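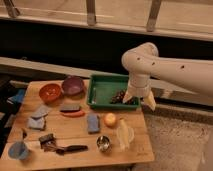 Planning and Budgeting for a Robot Cell
Handout 6: From wish list to purchase order
Course tutor: Melaniia Ostapchuk
Revised 10/24/25

Welcome back! Last session we got as far as agreeing what the arm is for. This one is about what it costs to get there, and I'll admit it is my favourite part of the course, partly for the spreadsheets and partly for the moment when a vague plan turns into a list of things somebody has to order, unpack and find a socket for.

Keep your task sheet from Handout 5 beside you. We will be using the same brief throughout: a single arm at a bench, picking up soft fruit and ordinary kitchen things and putting them into trays and bowls.

1. Start with the objects

Most first budgets I read start with the arm. Please start with the objects. Grapes in a tray, a folded cloth, a sponge, a small metal cup and a plastic cup will between them decide your gripper, your payload, your camera and quite a lot of your cleaning bill, and you can buy nearly all of them on a Saturday-job wage.

For each object on your list, write down:

Weight, full and empty if it is a container
Widest and narrowest place a finger could go
Whether it squashes, rolls, folds or reflects
How many spares you need
Whether it goes off

The last two get left out every year. A bunch of grapes has a short working life under a gripper, so fruit belongs under running costs with a monthly figure beside it. Plastic fruit is fine for the early weeks (cheap, washable, always the same shape), but put real fruit in the plan if real fruit is the job. Shiny and see-through things deserve a line of their own too, as they can give depth cameras trouble, and you may end up paying for better lighting or a second view.

2. The five headings

Use these in your own sheet so that we can compare them in class.

Arm and controller. Quote them together. Some suppliers list the arm alone and it looks wonderful until you reach page two.

Gripper and fingers. Budget for fingers as consumables. They wear, they get knocked, and you will want to try another shape within the first term.

Sensing. Cameras, mounts, cables, lights. A camera in a fixed spot needs something solid to hang from, so look up as well as down when you measure the room.

Bench and surroundings. Table, trays, bowls, shelving, power, network, guarding, floor marking. Measure reach from the base of the arm to the far corner of the table, then draw it. A table with a corner the arm can't get to is still a useful table, but you should know about it before delivery day.

People. Training, set-up time, and somebody's hours to reset the bench between runs. Resetting is dull and it takes far longer than the picking does at first!

3. A worked case: the Stistitz bench

Luzius Wyss has kindly let us use the plan he wrote for the teaching kitchen at Stistitz. He had an arm on loan terms already, so his sheet covers everything else. The figures are in pounds.

First version
Spare fingers, one set: 300
Table, trays, bowls and test objects: 300
Total: 600

Second version, after he had walked the room with a tape measure
Spare fingers, one set: 300
Table, trays, bowls and test objects: 300
Camera mount and lighting: 300
Electrician: 210
Total: 1,110

Look at what changed. Nothing in the first version was wrong, and he didn't trim a penny from it. The extra 510 came from the room: the nearest socket was on the far wall, and the shelf he had meant to clamp the camera to turned out to move whenever somebody leaned on it. A walk round with a tape measure cost him one lunch break.

Arlindo Evangelista asked a good question about this case in last year's group, namely whether the electrician should sit in the project budget or the building's. At Stistitz it went to the project. At your place it may not, so ask early and get the answer in writing.

4. Getting quotes you can compare

Send every supplier the same one-page brief. For the exercise we will use two pretend replies, which are at the back of your folder under the names Stisosa and Magalhães. Read both before you look at the totals.

Check these on each:

Is delivery in, and does it reach the room or only the front door?
Is the payload figure given with the gripper fitted or without?
What does the second year of software cost?
How long is the lead time, and from which date does it run?
Who pays for return carriage on a repair?
Can you bring your own objects to a trial?

I am very keen on that last one. Pack a box with your own trays, your own cups and a bunch of grapes, and take it along. Half an hour of watching the fingers come down over your own things will teach you more than the brochure can, and it's great fun besides. Write down what was picked up, what was dropped and how many tries were needed. Take the box home again.

5. Timing

Ordering takes longer than anyone wants. Kamlesh Mathur, who will be joining us for Handout 7, suggests working backwards from the first day you need the bench running. If that is in January, allow 7 weeks for delivery and 6 days for set-up, and don't count the holidays as working time. Order the cheap things first. Trays, bowls and cloths can be on the table while the arm is still in a warehouse, and you can practise the whole task by hand with a pair of kitchen tongs. Do try it. You'll find out which bowl is in the way.

6. For next time

Fill in the five headings for your own bench. Leave a blank where you have no price, and mark it so that we can see it is a blank and not a nought.

Draw your table from above, to scale, with the arm's reach on it.

Choose one object you would drop from the list if the money ran short, and write two or three sentences on what the project would lose.

Ademir Moura will be in the workshop before class for anyone who wants help with reach drawings. Bring squared paper. Copies of the Molov costing template are on the course page, and the spare folders are in the tray by the door.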